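Home | Projects | Write for Us | Jobs | About

Wanted: people who fix things, to tell us where the robots fall down

57 shares | 4 comments

Can a machine do your chores yet? I get asked this at every family dinner, usually by somebody holding a dish towel. My answer is "some of them, slowly, and please don't leave it alone with the good plates." I'm Usa Srisuk, I run the bench trials at Lelwood, and I'm looking for a handful of people to come help us get a better answer than that one.

We've been at laundry and dishes for a while. Now we're moving into shop-floor work, the kind of thing a repair counter does all day long: opening up old computers, getting parts out, putting parts in, routing the cables so the lid goes back on. I love this stuff (my first job was in a repair shop) and I really want to know how much of it an arm can handle.

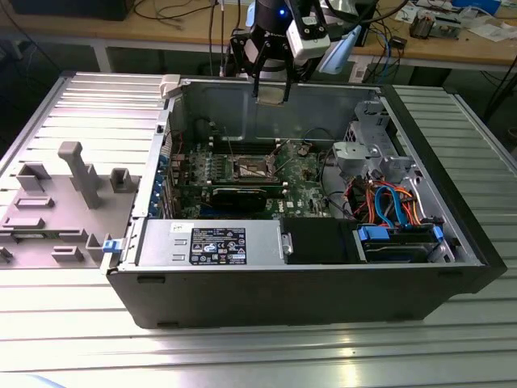 Repair work is a wonderful test because it's so fiddly! A dishwasher rack is the same every time you pull it out, but old desktops are all built by people who had their own ideas. You get plastic latches, levers, rails, and clips that only let go if you push and slide together. And then there are the cables. Look at that loop of orange, red and blue ones near the front of the case -- a person just nudges a bunch like that aside with a knuckle and keeps going. Getting an arm to do the same without snagging a connector is a whole research program, and that's where you come in.

We need participants who take things apart for a living or for fun. You'd do a set of small jobs yourself at the bench, talk out loud while you do them, and then watch an arm have a go at the same jobs and score it. Was it careful? Would you let it near a customer's machine? Would you have stopped it? I want blunt scores. If you think a screwdriver and a bored teenager would beat it, write that down, it's useful to me.

You don't need to code, and you don't need to know one thing about robots. You do need to be 18 or over, comfortable working standing up, and okay with having your hands and voice recorded. A session runs 4 hours with a decent lunch in the middle, and we pay $292 for each one. You can sign up for one session or several. Most of them start at 9 a.m., with a few later ones in May for people with day jobs.
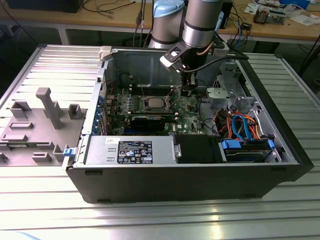 Lamduan Thepsuriya wrote in after our last call to say that the scoring sheet was too kind: "You ask if the part came out. Ask me if I'd trust the board afterward. I've seen plenty of people get a part out and wreck the socket doing it." So that question is on the new sheet, near the top, and if you've got another one like it, bring it along.

I should say what we're not after. Please don't apply if you're hoping to sell us tools, and please don't send a résumé longer than a page. I'd much rather have a few lines on the most annoying thing you ever had to take apart and how you got it open -- vacuum cleaners, printers, car door panels, all welcome. Home tinkerers are as welcome as the pros.

To apply, use the form on the Lelwood jobs page and pick "bench participant" from the menu. I read every one myself, so give me a little time to write back. Parking is free, and the door is the one around the side, next to the loading dock.

Share this post | 4 comments

Related
Tavach tries folding fitted sheets
What 1,000 dropped spoons taught us about grip
Call for helpers: the Zikivach kitchen trials
Czarnecka workshop notes: screws, snaps and glue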